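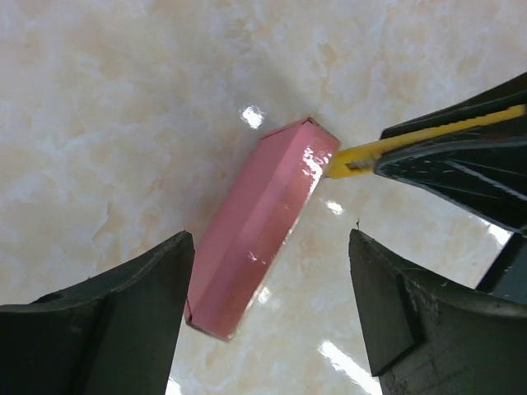

Swapping fingers on a two-arm setup: notes from the Duris and the Huang

2026-08-09

I spent most of last week changing gripper fingers on the two arms and then changing them back. I had meant to write up the camera brackets first, but the fingers took over, so the cameras get a short part at the end.

The question was simple. We do a lot of jobs now where one arm holds a tool and the other arm either takes it or holds the thing being worked on. The utility knife and the pink box are the usual pair. A finger that is good at picking up a box from a slick tabletop is often bad at holding a thin plastic handle while something pushes back on it. I wanted to know if one shape could do both well enough that we could stop swapping.

I had two sets to try. The Duris fingers are long and come to a point. The Huang fingers are shorter, with a flat rubber pad. Both bolt onto the same mount, which is the only reason this was a one-week job. The controller is the Imach on both arms and I left its settings alone the whole time, apart from closing force.

Picking up the box

The Huang won this one. The rubber pad is forgiving, and if you come down a little crooked the box turns itself to match. With the Duris you have to line up with the long side or the box slides away on you. The marble-pattern top doesn't help, as it has very little grip. I ended up slowing the last part of the approach, which fixed most of it and cost 2 seconds a try.

Light box stock also dents. I got fewer dents with the Huang, but I was throwing out boxes either way.

Holding the knife

Here I expected the rubber to win again and it didn't. The handle is narrow, and the pad is soft enough to let it rock when the blade meets an edge. You don't see it much from above, but the cut wanders. The Duris fingers are hard and don't give, so the knife stays where you put it. They do get scratched up fast. I don't mind that, although Lies Maes wants me to put tape on them and we have not settled it.

Closing force mattered more than I thought it would. Too low and the handle twists. Too high and the motor gets warm after a long run. I settled on a value in the upper middle and left it there for both sets.

Passing the knife between arms

This is where the pointed shape pays for itself. With both grippers on one small tool, there isn't much room, and the wide pads bump each other before the second arm has a proper hold. The points can get in close from either side. I ran 173 handoffs in total over the week, and 8 of them ended with the knife on the table. I didn't split the count by finger set as carefully as I should have, so I won't pretend to have a number for each. My notes say "Huang, bumped again" a lot.

The other thing that helped was changing the order. Let the second arm close all the way, wait a moment, then open the first. I had been overlapping the two to save time and it wasn't worth it.
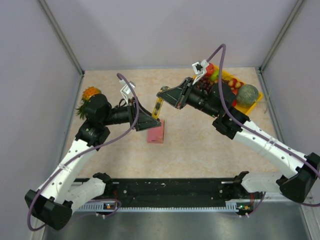 Cameras and cables

Each gripper has a small module on a white bracket, and I also have the fixed view that takes in both arms. For the handoff I used the fixed view to plan and the close views to check. The close view is very good for seeing where a blade tip is. Its weak point is glare, because the tabletop is glossy and the overhead lights come back as white spots. I tried the Dandeo filter for a day. It cut the glare but made everything dark, and I took it off again.

The purple cables need watching. They have to be long enough for the wrist to turn fully, and that leaves a lot of slack to swing around. I tied mine down along the arm links and left a loop at the elbow.

What stays on

The Duris fingers are staying on both arms for now. I can live with a slower box pickup more easily than with a wandering knife. The maker's sheet says to check the finger bolts every 3000 cycles, and I plan to do it more often than that after finding one loose on Thursday.

In September I want to try a thin rubber strip on the inside of the Duris tips, glued on, only on one arm to start.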